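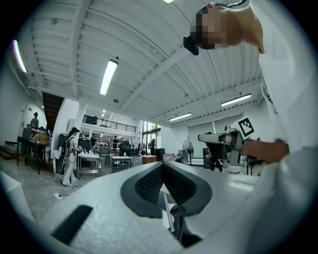
Fig. 3. Second gripper with its marker facing up and out.

4. Marker check

I run this in Vikanley before every session, usually with coffee in hand — it's quick once you've done it twice.

1. Open Vikanley and pick your Komum profile.
2. Hold the gripper so the black-and-white square faces the tracking view. Tilting it is fine!
3. Wait for the pose readout to settle, then sweep slowly left to right.
4. Look at the tracking score. I like 97 or better (out of 100), and I redo the sweep if I get less.
5. Hit Save. The planner loads the new offsets in roughly 15 seconds.

Note: If the pose flips back and forth, turn on Smooth Pose and sweep again.

Caution: Don't close Vikanley while it's saving. I did that once and lost 3,435 poses — ouch.

Related items
Installing Vikanley
Komum profiles
Trandau planner settings
Vi log viewer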